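Getting Your House Through Campaign Season

I've lived in Tikach through more local elections than I care to think about, and every one of them lands on my kitchen first (paper, tape, stickers, wire stakes in the broom closet!). My habits, for what they're worth.

Mailers: I keep a paper grocery bag by the door and everything glossy goes straight in. Last time the Pesari library bond alone got us 69 pieces. The official voter guide is the only one that comes inside.

The ballot: it goes up on the refrigerator the minute it arrives, in its envelope, under a strong magnet at eye level. Mine once spent a week under a seed catalog, and that bond passed by 2 votes out of 2,256, so now I'm strict about it.
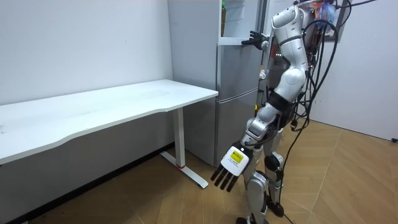
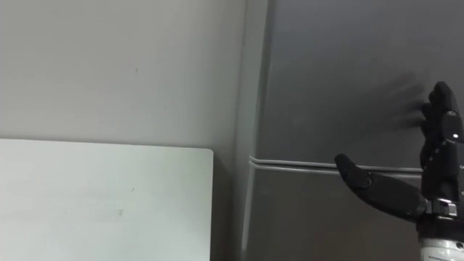
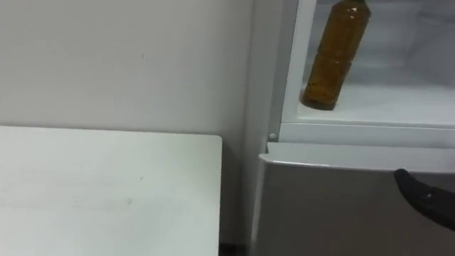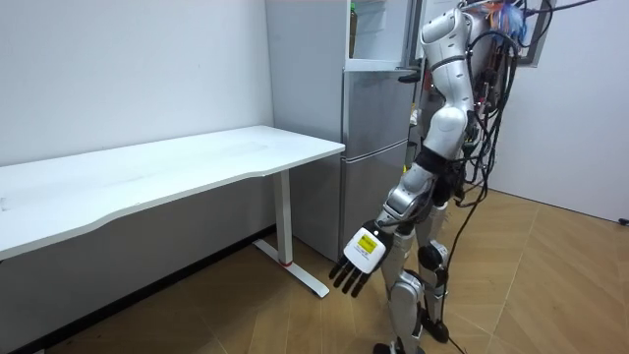

First and last: a tall refrigerator and a long white desk.

Sticker goo: "I Voted" stickers on a sweater peel off best before the dryer. On a car bumper, warm it with a hair dryer, lift a corner with an old gift card, then rub with cooking oil and wash with dish soap.

Yard signs: pull the wires by the base, wiggling as you go. The blank side of the plastic makes a great boot tray or drawer liner, and the stakes hold up my peas in spring.

Feeding door knockers: I do a pot of chili and nearly 120 small cookies the night before and freeze the dough in balls. Bake them Monday after work, and put the sheet pans in to soak before the polls close or they'll still be there on Wednesday.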